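Rope belt

A rope belt is a length of cord worn around the waist to hold up trousers or to gather a loose garment. It differs from a strap belt in having no fixed holes and, in most cases, no buckle. The cord is closed with a knot, a toggle or a pair of rings. Rope belts are worn with denim jeans, work trousers, tunics and robes.

Construction

Most rope belts are either laid or braided. A laid cord is made by twisting strands together in one direction and then twisting the resulting bundles in the other. It is firm, but the cut end opens quickly unless it is bound. A braided cord is made by passing strands over and under one another. It lies flatter under load and keeps its shape when bent, which makes it easier to pass through belt loops.

Common fibers are cotton, jute, hemp and polyester. Cotton is soft and holds a knot well but stretches with use. Jute and hemp are stiffer and may shed short fibers onto dark cloth. Polyester resists stretching, but a simple knot in it tends to slip. Brown and undyed cords are the usual choice for blue denim, where they sit close in tone to the gold or orange topstitching along the seams.

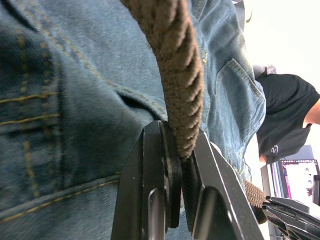 Thickness is limited by the belt loops. A cord that fills the loop completely is hard to thread and drags the loop stitching sideways. Thick cords are therefore often tied over the waistband, or passed only through the front loops. Length is normally taken as the waist measurement plus an allowance for the knot and two hanging ends. For a waist of 37 inches, a finished cord of around 100 inches allows a double wrap.

Fastening

The reef knot is the most common closure. It lies flat against the front of the trousers and can be undone by pulling one end back sharply. A slip knot is quicker to release but loosens when the wearer sits. Belts sold with two metal rings are closed by passing the free end through both rings and back through one.

Ends are finished by whipping, in which thin thread is wound tightly around the cord, or by a stopper knot. Synthetic cord may also be sealed with heat.

Terminology

Gertraud Stöckli, in a pattern manual issued by the Stomau workshop, reserves the term "cord belt" for anything thinner than a finger. Aurelia Fankhauser uses the two terms interchangeably.

Care

Cotton cords can be washed by hand and dried flat. Jute is brushed dry, as soaking weakens the fiber. Belts should be removed from the loops before jeans are machine washed.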